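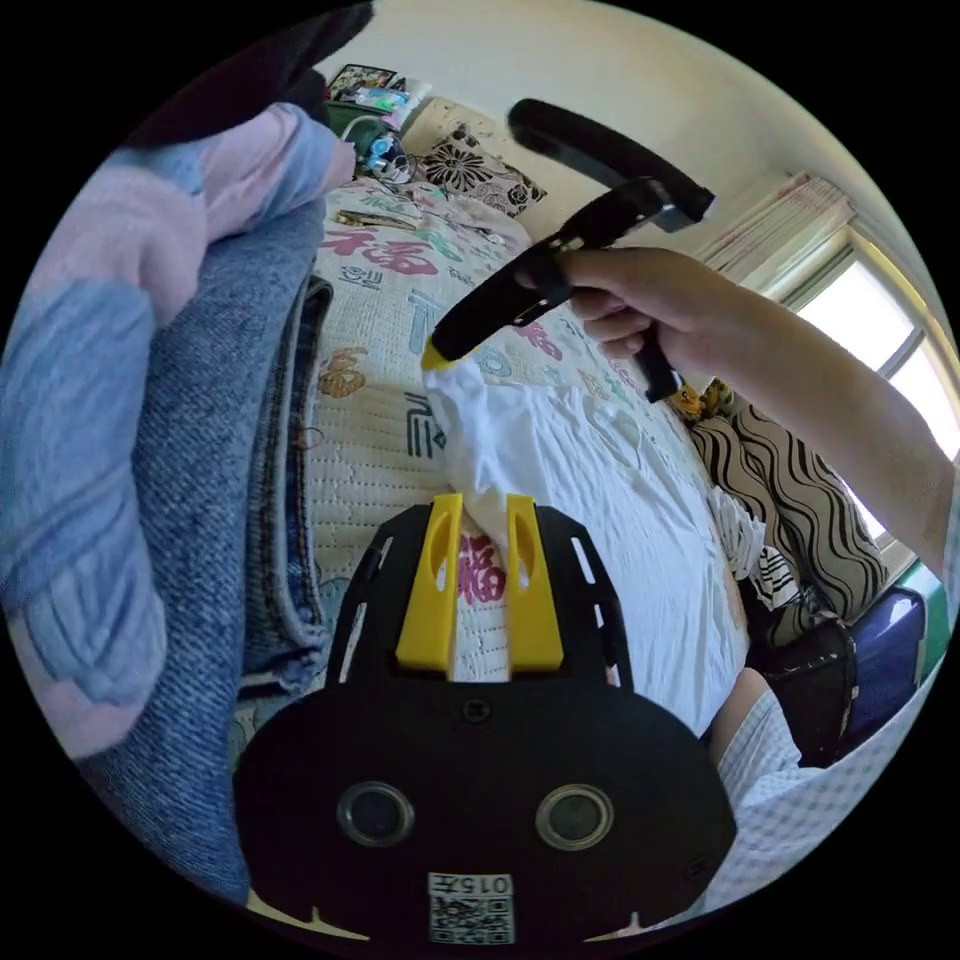 Why do white cotton shirts go gray when they get washed every week?

Mostly leftover detergent and hard water minerals stuck in the fabric, plus dye coming off whatever else was in the load. More soap usually makes it worse.

Home & Laundry board > Washing > Whites gone dingy, what am I doing wrong

pantrymoth
ok the two lines up top are the sticky from this board, read it, still stuck. Moved to Kosdale in May. Every white thing I own is now the color of dishwater. Tees, pillowcases, the good undershirts. 100% cotton all of it. I wash warm, normal cycle, liquid detergent up to the line on the cap. Dryer on medium. Never had this in the old apartment, same detergent same everything. Only the machine and the town are different. Machine is a Bustitz front loader that came with the place. Do I replace the shirts or is there a fix

gravelroad_ct
Stop filling to the line. That line is for a huge filthy load. Two tablespoons, tops. Front loaders hardly use any water so the extra never rinses out. It sits in the cotton and grabs dirt.

Try this tonight: run a load of your "clean" whites with NO soap. Look through the door halfway in. If it's sudsy thats your answer.

pantrymoth
doing it now

pantrymoth
suds. so many suds. on shirts I washed two days ago

gravelroad_ct
there you go

lint_trap_larry
Disagree that it's all soap. Kosdale water is hard. I'm across the river in Indport and we get the same supply, my test strip came back at 9 grains. That's plenty to gray out whites even if you measure right. Tiny amount of soap in hard water = soap that doesn't do anything. Minerals tie it up. You go down to two tablespoons and you'll have shirts that are gray AND smell.

Needs a softener additive. Borax or washing soda, scoop in the drum. Then a normal dose.

gravelroad_ct
Liquid detergent has stuff in it for hard water already. They saw suds. You don't see suds like that on a shortage of soap.

lint_trap_larry
You see suds on a bad rinse too. Both can be true. I'm saying don't cut the dose and walk away.

pantrymoth
can you two pick one lol. I have a pile of these and a wedding coming up
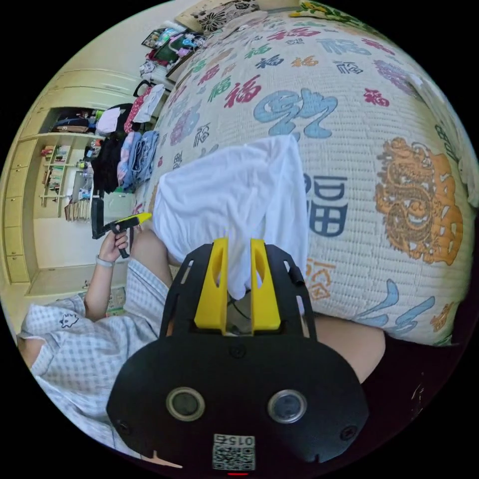
White one, on the bed.

pantrymoth
So far I did the no-soap load twice. Second time hardly any bubbles. The tees feel softer but the color is the same, maybe a hair better at the collar. Going to strip the pillowcases next. Is it hot water for that or as hot as the tap goes? Everyone says something different.

oldporchlight
Hot as the machine has. Check the tags but plain white cotton can take it. My routine, been doing it for years:

Soak in the tub, hot water, scoop of oxygen bleach (the powder, not chlorine). 60 minutes minimum, overnight if they're really bad. Push them under with a wooden spoon now and then. Water goes tea colored, it's disgusting, you will feel great about it. Then straight in the washer, hot, small dose, extra rinse.

Don't do it with anything that has elastic you care about. Lost a perfectly good fitted sheet that way — corners went like bacon.

pantrymoth
what about regular bleach, I've got half a jug under the sink

oldporchlight
I wouldn't on these. Chlorine can yellow them if there's sweat or sunscreen or old soap in there. Fine for cotton rags. And if you do use it, NOT with vinegar and not with ammonia. Not even "a little." Bad gas, open windows won't save you. I say it in every thread and I'll keep saying it.

beanbag_ottoman
Vinegar in the rinse! Half a cup in the softener slot. Only thing that worked for me. Cheap. No smell after drying.

lint_trap_larry
Vinegar's okay once in a while. Every load I'd worry about the rubber door seal. My sister had hers go soft and had to get a new one.

beanbag_ottoman
been doing it every load since I got this washer, seal is fine

lint_trap_larry
how old is the washer

beanbag_ottoman
...a year and a bit

lint_trap_larry
ok well. get back to me

hemandhaw
Different angle. How are you sorting? Because you said tees, pillowcases, undershirts, but are there gray heather things in there? Light blue? A striped something? People say "whites" and mean "lights." I did it for ages. One pale blue towel in with the shirts, nothing you'd notice in one wash. By the end of the year all my undershirts matched the towel.

pantrymoth
um. there may be a light gray sweatshirt. It's basically white

hemandhaw
It is not basically white

I keep three piles now. True white, lights, everything else. And I fold right out of the dryer so I can catch the one that picked up color before it goes in the drawer with the good ones.
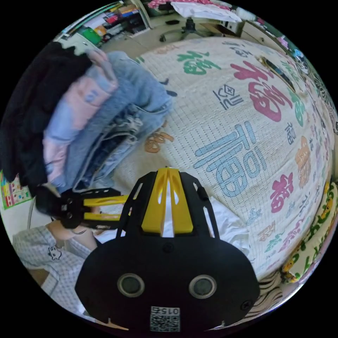 Folding also tells you which ones are done for. Hold the hem up against something new and white. If it's gray in the seams as well as the flat part, that's buildup and it can come out. If the flat part is gray and the stitching is bright, that's dye, because the thread is usually polyester and doesn't take it. Not a perfect test but its saved me from soaking stuff that was never coming back.

pantrymoth
oh that's good. ok checking. Stitching is gray on the tees. Stitching is bright white on two of the undershirts

hemandhaw
Then the tees have a chance. Undershirts, color remover, the powder kind, follow the box. Or wear them under a sweater and forget it.

gravelroad_ct
Nice test, hadn't heard that. I'd add, clean the actual washer. Pull back the rubber ring at the front and wipe in the fold. Then the little filter door at the bottom. Put a towel down first. PUT A TOWEL DOWN. On the Bustitz there's a short drain hose behind the panel, let it run out into a baking pan before you twist the cap.

You said it came with the apartment, so you've got a stranger's gunk in there plus yours.

pantrymoth
found the panel. no towel. regret

gravelroad_ct
I typed it twice

pantrymoth
there was a sock in there. A child's sock. I don't have a child. Also a bobby pin and gray slime, like a LOT of slime. Ran the hot empty cycle after. Took forever but it smells like nothing now, which I guess is the goal.

lint_trap_larry
Good. Now the softener, please. Tabrizi on the Indport side sells washing soda in the big bag, way cheaper than the grocery store. Aisle by the mops.

oldporchlight
Tabrizi has the oxygen powder too, store label. Works the same as the fancy tub as far as I can tell.

snapdragon_77
Am I the only one who thinks people should just buy new tees? You're spending on soda and powder and hot water and running the machine five times to save a shirt that costs next to nothing. I buy a multipack, wear them out, they become rags. My time's worth more.

oldporchlight
If the water and the dose are wrong the new ones go gray too. Then you're buying them every few months.

snapdragon_77
I do buy them every few months. I'm fine with it

hemandhaw
pillowcases add up though. and sheets. I paid 50 dollars for a set and it looked tired by the second month

beanbag_ottoman
also not everybody wants to throw out stuff that's only a bit off color. Some of mine are older than my car

snapdragon_77
ok fair on the sheets. Not on the tees

crosswind_attic
Anyone mention drying yet? Skimmed, sorry. Line dry them in full sun if you've got any outside space at all. Sun does bleach cotton, slow but real. My grandmother put them out damp, wet them again at lunch, left them till about supper. I do a cheap version on the balcony rail. Turn them inside out half way. Skip it if the pollen is bad or you'll be washing them again. 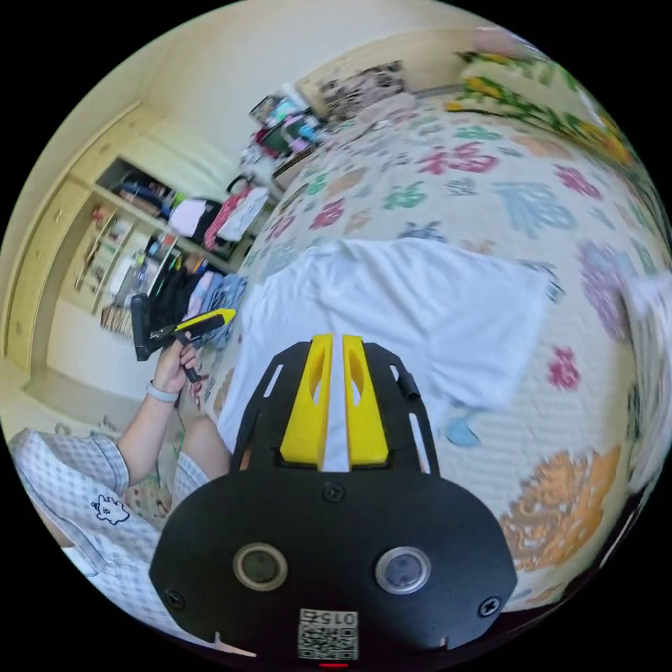

Dryer too hot can set whatever's still in there, yellow at the armpits especially. So if you're in the middle of a soak-and-wash kick, keep them out of the dryer until you like what you see. Once it's baked in its a whole other fight. Deodorant is half of that problem btw, the aluminum kind. Let it dry before you put the shirt on.

lint_trap_larry
Agree on the dryer. Half agree on sun, never did a thing for my pillowcases, but our balcony faces north.

crosswind_attic
lol well yes, that would do it

pantrymoth
Update. Went to Tabrizi, got both bags. Tub soak overnight with the oxygen stuff, pillowcases and tees. Water was brown by morning, actual brown, took a bath in there last week and now I'm thinking about it. Washed hot, two tablespoons of detergent plus a scoop of soda (so you both win), extra rinse. No sweatshirt. Hung them over the shower rod cause it's raining.

Pillowcases look new. Tees are maybe most of the way. One still has a gray collar, doing that one again.

oldporchlight
Lovely. Rub a bit of dish soap in the collar before the second soak, the plain kind. Collars are skin oil.

gravelroad_ct
Two tablespoons. Thank you

lint_trap_larry
And the soda. You're welcome

hemandhaw
what happened with the two undershirts

pantrymoth
haven't tried the remover yet. Do I need gloves for that? And can it go in the tub or is it washer only, the box just says "vessel"

hemandhaw
Gloves and a window open. I use an old stainless stockpot that isn't for food anymore. Don't do it in the tub if the enamel's chipped. Stir the whole time, it stinks, rinse till it doesn't

pantrymoth
ok doing it after dinner. will report on the sweatshirt too, it may get its own load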